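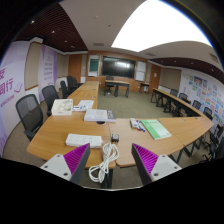

Javside modular meeting table, reviewed after ten months

Posted December 12, 2020

We bought the Javside tables in February, when our old boardroom table went to another office. I do the ordering for a small training firm, so I was the one who measured up, rang the supplier and put most of it together. I paid full price and have no link with the maker.

The Javside is sold in sections that you push together to make whatever length or shape you need. We took 6. They came to us through Sarnthorpe, who charged £267 a section, plus £50 for delivery to the ground floor. You can have it carried upstairs for more, which we didn't.

Assembly is easy but slow. The tops are heavy and you want two people to turn them over. The bolts go into metal inserts, so you can take the legs off again without chewing up the holes. One of ours had a bent foot. Sarnthorpe sent another without any argument, though it took more than 50 days to arrive.

The top is the best part. It is a warm, yellowish wood colour and doesn't show fingerprints. Whiteboard marker comes off with a damp cloth if you get to it the same morning. Left over a weekend it needs a proper cleaner, and I'd test that on the underside first. Coffee rings have not been a problem so far. The front edge has one dent where a trolley hit it.
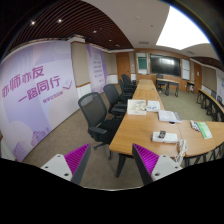 The joins are less good. On a level floor they close up well enough to write across with a pad of paper under your hand. On carpet the sections creep apart over a week or so, and a pen will find the gap. Linking clips are an extra, and I think they should be in the box. We bought a set by Fekau in the end, which fit and were cheaper than the maker's own.

Cables are the other weak point. Power strips end up on top of the table with the spare lead over the side, and people catch it with their knees. A tray under the top would sort this out. I have looked at the Domański one, but at £185 for the length we need it can wait until next year's budget.

Legroom is fine along the long sides. At the joins you have two sets of legs close together, so don't put a chair there – the person sitting in it will complain. We did it once with a full room.

We had to move everything in the summer to space people out, and that took half an hour with two of us. With the old table it would have meant hiring someone.

Good: the top, the legs, being able to rearrange it.
Less good: clips sold separately, nowhere to put cables, slow spares.

Four out of five. I'd buy it again, with the clips on the same order.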